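August 8, 2019
By Cristian Tello

Hilla opens its first furniture colour library, and you're all invited

I've been painting other people's furniture for a living long enough to have strong feelings about magnolia, so you can imagine how happy I am to write this one. Hilla, our little paint workshop, is opening a colour library! It's a proper walk-in room where you can borrow painted sample boards, take them home and live with them for a bit before you buy a single tin.

We've got 1264 boards on the shelves. Every one is brushed by hand on both sides, matt on the front and satin on the back, and every one can go home with you for 29 days. Borrowing is free for anybody who joins, and joining takes a name and a phone number (we do ring if you forget to bring them back, sorry).

The idea came from Thanakorn Thammasiri, who runs the mixing side of the business and got tired of watching people choose a green from a square the size of a stamp. "You wouldn't buy a coat after looking at one button," he told me, and then he went off and cut up a pile of old doors. Those were our first boards, and a few of them are still in the library, hinge holes and all.

Alongside the library we're bringing out Rila, our new range for cupboards, drawers and sideboards. It's made to go over old varnish with a light sand and no primer, and it dries fast enough for 2 coats in a day. The colours are bright! We've done plenty of quiet greys over the years and will carry on doing them, but Rila is for people who want a pink door next to a purple one and don't mind what their sister says. Huamán, the joinery next door, will sell plain unpainted cabinets ready for it, and Galtuvance is handling deliveries.

We've made 2000 tins for the first batch. Trade customers can order now, and the shop gets its share when the library opens in October. 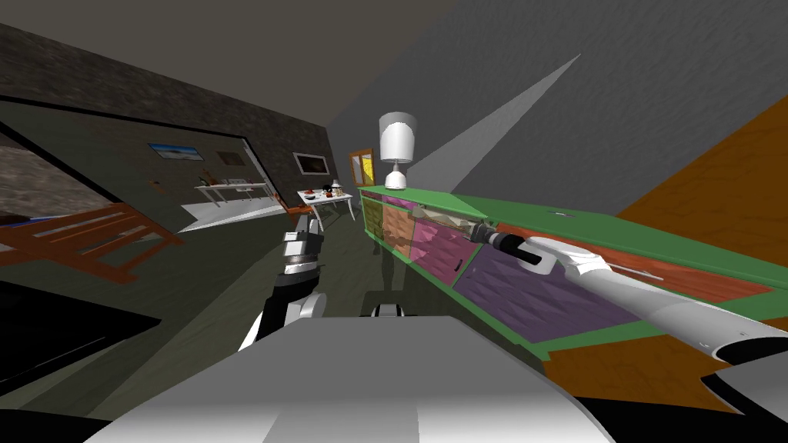
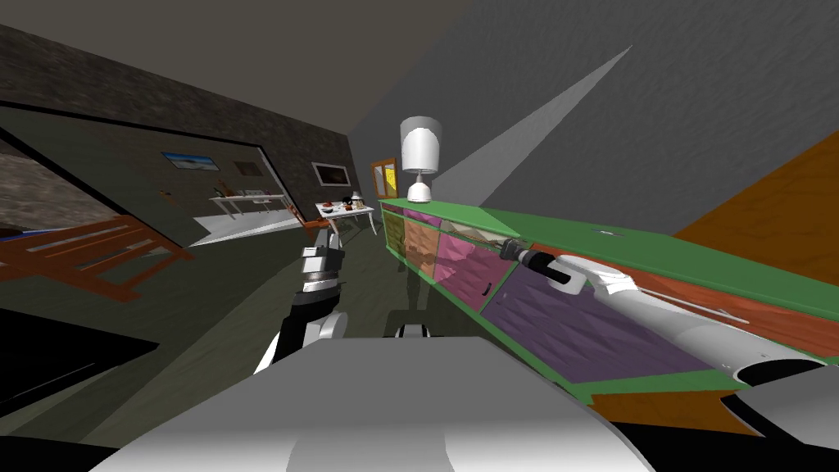
A green sideboard with a many-coloured front, drawn on the computer.

Coming along

The library is upstairs at the Hilla workshop, with a lift at the back. Bring a drawer front if you've got one you can unscrew, and we'll match boards to it while you have a cup of tea. Press visits are welcome before opening, just ask for me or Thanakorn at the counter.

Recent news
Hilla and Huamán share a yard sale
Why we stopped selling gloss
Brush care evenings are back
New opening hours for the mixing room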